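By the time Azadeh Farahani had lived in the apartment sixteen days, she had swept the floor more often than she had slept on a proper mattress. The tile was pale beige, a color the landlord called sand and charged extra for. It showed everything. A crumb on it looked like a crime.

"You could put down a rug," said her sister on the phone.

"I paid for the floor," said Azadeh. "I'm going to look at the floor."

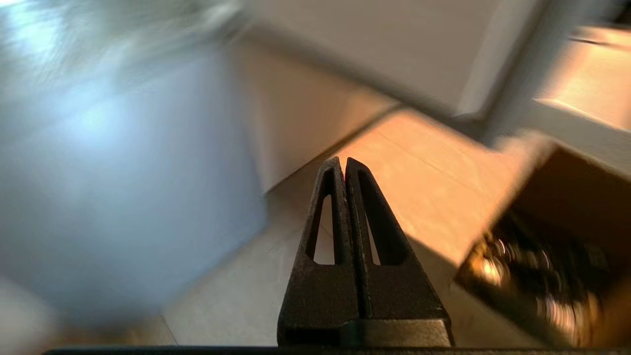 On Friday her sister came over with a rug anyway, rolled up and smelling of somebody's garage. It had cost almost 400 dollars. They unrolled it, stood on it, and agreed it was hideous.

"Well, it hides crumbs," said her sister, and ate a cracker over it to prove the point.

Azadeh went to get the broom.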